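4 June 2021

I've been putting off the spare room since we moved to Derville, and this week I finally started on it. The plan was to do the closet first and leave the bed alone, but the closet has no floor space in front of it, so everything that came out of it went onto the bed. By the first evening I couldn't see the mattress.

The room is small. It has a bed with a wooden headboard, the closet, a narrow dresser, and one window that faces the neighbor's garage. When we moved in, it became the place where anything without a home got set down. After that the door stayed shut most of the time.

I started with the top shelf. It held extra bedding, two bags of clothes meant for donation, a fan with a bent cage, and a shoebox of cables. The donation bags had already been sorted once, back at the old place on Rothe Street, and then packed by mistake and moved here with everything else. I put them straight in the car without opening them. I know myself. If I'd looked inside, half of it would have come back in.

The bedding took longer. We had four full sets for a bed that gets used maybe twice a year, and none of the fitted sheets were the right depth. I kept two sets and cut up the worst of the rest for rags. The flat sheets in decent shape went to the animal shelter, along with some towels. The pink quilt stayed. It's too warm for this time of year and too bulky for the shelf, so it lives at the head of the bed for now.

After the shelf came the boxes. I save boxes. My mother did too, so I can't claim I picked it up on my own. If a box is sturdy and has a nice color I'll keep it for years on the idea that it will hold something someday. I had a whole stack of them on the closet floor, most of them nested inside each other, and it was the first thing I wanted gone.

My rule was simple. Every box had to have something in it by the end of the day or it went out with the recycling. I broke down most of them with a utility knife on the hallway floor. There was a long one from the Cliltier lamp we returned, and a heavy white one that had held a blender, and a lot of plain brown shipping boxes that had no reason to be saved at all. I did the tape separately because our recycling pickup is fussy about it.

I ordered a closet organizer from Nurnel while I was at it, the hanging kind with fabric shelves. It cost $46 and took 30 minutes to put up, most of which went to figuring out that the top bar clips on from behind. The instructions are one sheet of drawings with no words. It holds more than I expected, but the bottom shelf sags if you put books on it, so I moved the books to the dresser and gave that shelf to the winter hats.

The dresser I only did in part. The top drawer was papers, and papers are their own job. I pulled out the warranties for things we no longer own and left the rest in a folder. The second drawer was gift wrap, ribbon, and a bag of bows that had been crushed flat. Third drawer was empty – I have no idea why, given the state of everything else in there.

The small stuff was the slowest part of the whole job. Every box I emptied had something at the bottom of it. Buttons, a key, pens, batteries that may or may not be good. I'd set each thing down on the bedspread and tell myself I'd deal with it after the next box. The blue bedspread is busy enough, with all those stripes crossing it, that small things get lost on it unless you're looking, so every so often I had to stop and run my hand over it before I moved anything heavy.
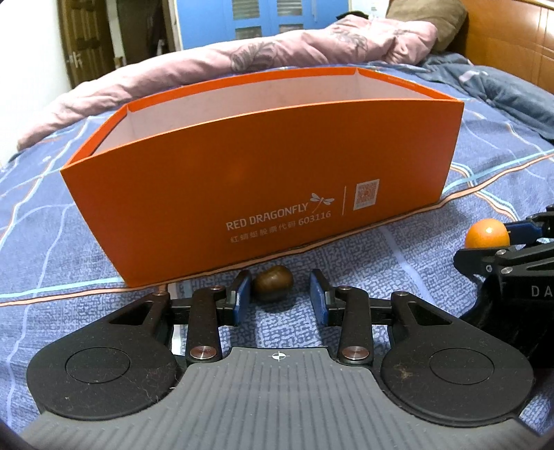
The orange box is one I decided to keep. It has no lid, and for a while that was an argument against it, but for a drawer or a shelf you don't need a lid. The inside is a pale pink that I like, and it's a good size for the kind of things that roll around loose. I'm going to try it on the dresser first. If it fills up with junk in a month, then I'll know it should have gone out with the others.

I did learn a couple of things about food in that room, mainly that it shouldn't be there. I snack while I clean, and I'm not careful about where I put things down. From now on anything edible goes back to the kitchen before I turn the light off. We had ants at the last place one August and I don't want to go through it again.

What's left is the papers, the underside of the bed, and the curtain rod, which has been loose since we got here. I also have a jigsaw puzzle, 3000 pieces, that was under the closet shelf with its box split at two corners. I taped the corners and put it on top of the organizer. I don't know if all the pieces are in it, and I'm not doing the puzzle to find out.

The under-bed part will have to wait until I can borrow a vacuum with a longer hose. I looked with a flashlight and it's mostly dust, one suitcase, and a rolled-up rug that I thought we'd left behind.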